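March
By Man-sik Ha

The one-button box kit from Kirnell is back in stock, and I've been putting a few together at the bench to see if I still like it as much as I did last time (I do!). You get the little orange and black box, a green pushbutton, and the contact block that goes behind it. The Treloar divider rack is back as well, so I'm putting both on one page because people tend to order them together.
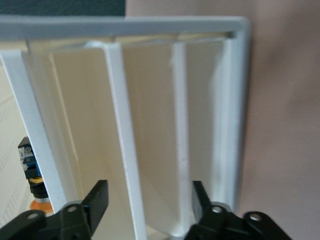
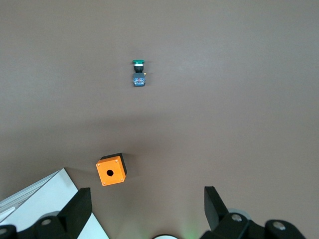 Does the button come already fitted in the box?

It ships loose and you fit it yourself, with a regular small screwdriver and your fingers. Take the lid off first, put the button through the hole from the front, tighten the ring behind it, then clip on the contact block.

Okay, so the box. I've sold a bunch of different single-button boxes over the years and this is the one I keep coming back to. It's a small cube, orange lid, black body, with four screws in the lid, one near each corner. I love the orange. Our bench is a brownish color and a plain black box just melts into it, but I can find one of these without my glasses on! The screws are tiny, so work over a tray or a dish towel or something. Kirnell doesn't put spares in the bag, but I have a jar of them here and I'll drop a couple in with your order if you leave me a note at checkout.

The button is the flat kind with a green cap and a black collar. It springs back when you let go, so it's right for a start button or a door release or a bell. If you want a stop button, please don't use this one with a red sticker on it (I've seen it done). Get the Kirnell mushroom head in red, which fits the same hole and uses the same block.

I'm a big fan of the contact block. It has a bluish see-through tint, and you can kind of make out the small parts inside, which I find handy when I'm explaining to somebody what's going on in there. The terminal screws are brass-colored and easy to reach from the side. Put your wires in BEFORE the lid goes back on, with enough slack that the lid can swing out of the way. I cut mine a bit long and fold the extra behind the block. The first one I ever wired, I cut everything to the exact length and had to do the whole thing over again.

The block is rated for 10 amps by Kirnell. I wouldn't run a motor straight through it anyway, use a relay or a contactor. And if you're going anywhere near house current and you haven't done that before, get an electrician to look at it.

How long does it take? My first one of the day takes me 10 minutes and after that I get faster. The ring is the slow part. It wants to go on crooked, so turn it backward until you feel it drop into the thread, then go forward. Snug is plenty. I cracked a lid on the old Castley boxes by leaning on the ring too hard, and although this lid feels tougher I'm still gentle with it.

I did get one email asking how the button holds up. We have one on the packing table at Skavutico that calls whoever is in the back, and it's past 3,000 presses by the counter we hooked up to it. Still clicks the same. The cap has gone a little shiny in the middle and that's all I can see wrong with it.

Now the rack! It's the Treloar, white plastic, with upright dividers and cream panels that make a row of side-by-side slots. I keep lids in one slot, boxes in the next and bagged buttons after that. It wipes down with a damp cloth, and I haven't had any trouble with the dividers, though ours has picked up a nick on one of the thinner ones. It doesn't bother me. If you're the type who wants everything spotless, tell me and I'll check yours over before it goes in the carton.

One thing to know about the rack is that it's open, so dust gets in. I wouldn't leave contact blocks sitting in there unbagged for months.

The kit is $16 with the green button. White and yellow caps are the same price when I have them, and I'm out of yellow until the next Kirnell shipment. The rack is priced separately and ships in its own carton, so if your two packages turn up a day apart, that's normal. Returns are fine on anything that hasn't been wired. Send me a message first so I know to look for it.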